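Temham Swap Room: Frequently Asked Questions

Last updated November 30, 2020

What can I bring?
Bags, wallets, books, toys, small clocks, hand tools and other household items that one person can carry. Everything should be clean and in working order. We do not take clothing, mattresses or anything with a gas canister.

How many items can I leave at one time?
Up to 4 bags or boxes per household per visit. For larger amounts, write to Rehema Koech at the desk and arrange a drop-off.

Do I need to empty bags and wallets first?
Yes. Open every pocket, including the ones in the lining, and check behind the front panel of a wallet. Cards are the thing people miss most, as a card can sit low in its slot with only the top strip showing. Snap the closure tab shut when you are done. An empty wallet can go inside a bag if you are giving both.

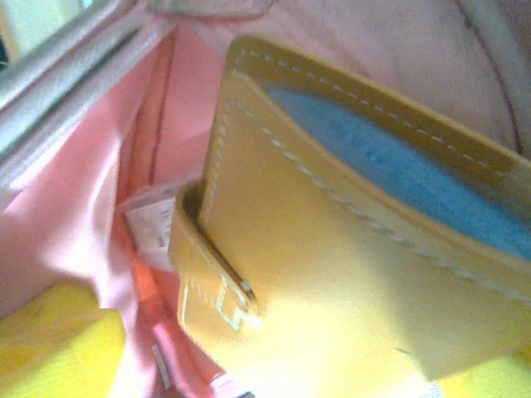 What happens if you find something of mine?
Bank cards, keys and ID go into the locked drawer and we try to reach you. Bring some proof that the item is yours. Anything still in the drawer after 80 days is destroyed or handed over to the town office at Drokudach.

Can bags be soft or creased?
Creases are fine. Broken zippers and torn straps are not, unless you label the bag "for repair" – Venkatesh Unnithan takes those on the repair shelf, 3 per household. Books go in separately, not packed inside the bag.
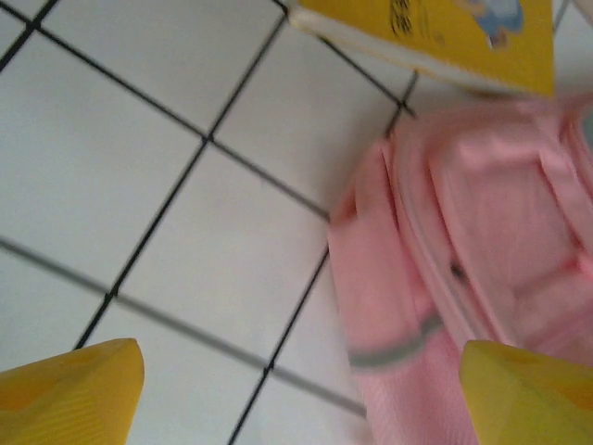 Do you take toys with small parts?
Yes, if they are complete. Tie or tape any loose strap or string to the toy. Clear plastic toys scratch easily, so wrap them in paper.

What about batteries and blades?
Take batteries out of toys and clocks before you come. Loose cells and battery holders go to the desk, never in a box with other items. Utility knives are accepted with the blade pulled in. Hand them over in person and say what they are. Knives, batteries and toys are shelved apart.
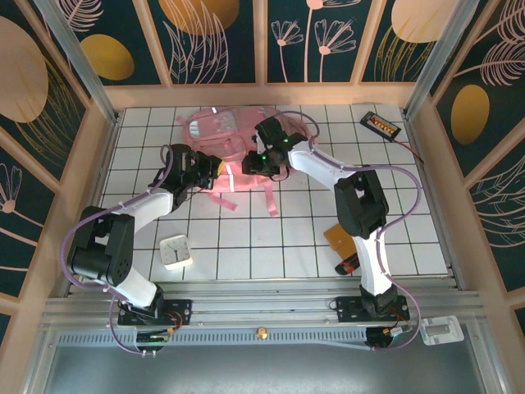 Toy car in clear pink plastic, with a small white clock and a utility knife

Is there a charge?
No. A swap card is free and covers 100 items a year, counted from February.

Can I reserve something I saw on the shelf?
Only at the desk, and only until closing. We do not hold items by phone or email.

Who do I ask about something else?
Lai-ching Ko answers general questions. For the Patby branch, ask for Wendell Marchetti – opening hours there are different.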